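4. The white surfaces, and what ends up on them

I promised in Section 2 that I'd come back to the marks, so let's do that now. When Vibeke Ketilsson and I started looking at how people put away their kitchen plastics, we were thinking about cupboards. Lids, mostly. Where they live, who stacks them, why there's always a lid left over with no bowl to go with it. The surface all this happens on was just the thing underneath, and our first set of notes hardly mentions it. Then we read those notes back and kept finding little asides in the margin, things like "scuffed again" or "is that old?", and it dawned on us that the worktop had been keeping its own notes the whole time.

4.1 Why white, and why matte

Both of our kitchens, Jondbridge and Gronevwood, have pale matte tops. We didn't pick them for that (we picked them because the people who cook there said yes!), but it did us a favour. A speckled top hides nearly everything. A shiny one throws the light back at you and you end up moving your head from side to side like a pigeon. On matte white you get soft grey shadows, which can be a nuisance, but a dark mark stays put when you shift and a shadow doesn't, and after a while your eye sorts them out without being asked.

We did try to be a bit careful about words, as the two of us turned out to mean different things by "scratch". For this paper a scuff is a dark line that looks laid on top of the surface. A scratch is lighter and finer, and usually there are several near each other. A speck is a speck. A smudge is anything with no edge you could trace with a pencil. Vibeke wanted a separate word for short dark dashes and I said they were just small scuffs, and we argued about it through most of a train journey. I won on paper. She still writes "dash" in her own notes and I've stopped correcting it.

Figure 1, at the end of this section, has a good spread of them. There's a thin curved scuff that tapers off into a faint grey streak, with a tiny speck a little way to its right, a short dark streak over on the left, and a scattering of paler scratches and smudges. I like the curved one best. I can't tell you what made it, and I'd be wary of anyone who said they could from looking at the mark alone. A curve makes you think of something round being turned, of course it does, but the edge of a tray swung by one corner would give you a curve as well.

4.2 Round things

Round plastic is awkward to talk about because people don't agree on what they're holding. In the Pletska list (our name for the inventory sheet, after the village where we drew it up) we had separate columns for lids and bowls, and that lasted until the first shallow bowl was put away upside down. From the back, a shallow bowl and a deep lid can look like the same thing. Both may have a raised rim with a groove just inside it, and a flattish face, and often a little dimple in the middle, which I take to be left over from moulding. The blue piece in the figure is a fair case. I've called it a lid in one draft and a bowl in another, so in this version it's simply "the blue piece" and I'm leaving it there.

Yakubu Abubakar, who read an early draft for us, asked whether the dimple matters. For storage, hardly at all. For talking to people it matters quite a lot, because it's what they touch! Hand somebody a round piece of kitchen plastic and watch the thumb go to the middle. We have no theory about it. It came up in both kitchens and we wrote it down.

The glossy face matters more for us. Shine on a curved or dished surface gathers into rings and little white patches, and people read those as wet. At Gronevwood the same piece was picked up, wiped, put down, then picked up and wiped again, and when I asked, I was told it "still looked damp". It was bone dry, I'd felt it myself. So some of the wiping that we first filed under cleaning is probably better filed under lighting, and I've moved it in the tables.

4.3 Putting down and sliding

Going back to our written notes with the marks in mind, we split every "putting away" into two moves, lifting and sliding. Ait Brahim, which is the coding scheme we adapted for this, has a third move for tipping, but we folded it into lifting after we found we couldn't agree on where one ended. The notes run to over 2,000 lines and most of them are dull, I'll admit, yet sliding turns up far more than we'd expected. People slide a piece to make room, slide it to get a grip on the rim, or slide it towards the cupboard while looking at something else entirely.

Does sliding make the marks? Maybe. We haven't tested it and I don't want to pretend the notes can stand in for a test. Plastic is soft, and a bit of grit caught under a rim would do more damage than the rim would. What I'd say is that anyone studying how kitchens get tidied should write down the state of the worktop before they start, and again when they finish. We only began doing that on 7/24/25, far too late for Jondbridge, and I'm still cross with myself over it. The sheets we use now have a blank outline of the worktop printed on the back, and you draw the marks in where you find them, dashes included.
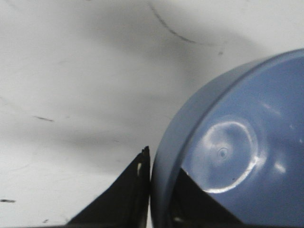 Vibeke Ketilsson

Figure 1. Blue piece and marked white surface, as discussed in 4.1 and 4.2.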